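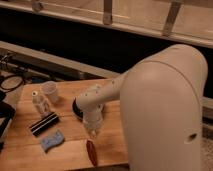 Suha Mansour wanted to know whether the Gokura wrist kit would fit an arm she already owns, or whether she'd have to buy the whole thing from me. It fits, as long as your arm ends in a round flange and you don't mind drilling three new holes. I get that question a lot, so I finally wrote this page properly.

Gokura wrist and gripper kit — $175

I make these in the shared shop on my own bench, in small batches. I started because I wanted an arm that could tidy up after me, and every gripper I tried was either a toy or cost more than my car. So I drew my own, broke a bunch of them, and the one on sale is version 7. The body is pale and a little see-through, it narrows toward the tip, and it hangs off a black flange.

What you get:
The gripper body, assembled
Black flange with bolts
Cunier driver board, already flashed
Cable, 53 inches
A printed sheet with the wiring colors (please read it, I beg you)

What you don't get is the arm or the power supply. I use the Azar supply because it was on the shelf and it hasn't let me down yet, but anything with the same rating on the label will do.

What I practice on is pretty much whatever's lying around. A clear plastic cup, a small bottle with a white cap, a light blue sponge. Start with the sponge! It forgives everything. The cup is a lot harder than you'd think — squeeze a hair too much and it folds, and the camera on my setup has trouble seeing clear plastic at all. If yours does too, stick a bit of tape on the rim and try again. I bench tested for months on a bare wood top and I'd suggest the same to anybody, because a patterned mat confused my software no end.

Fitting it takes me an evening. Give yourself two if you've never crimped a connector. Power off, old tool off, flange on, then the body, then the cable along the forearm with some slack at the wrist. Run the slow test from the sheet before you try picking anything up.

The Ridow adapter plate is sold out until June. I can put you on the list if you write to me, and please say which arm you've got. Spare fingertips are $3 each, and I'd get a couple with your order.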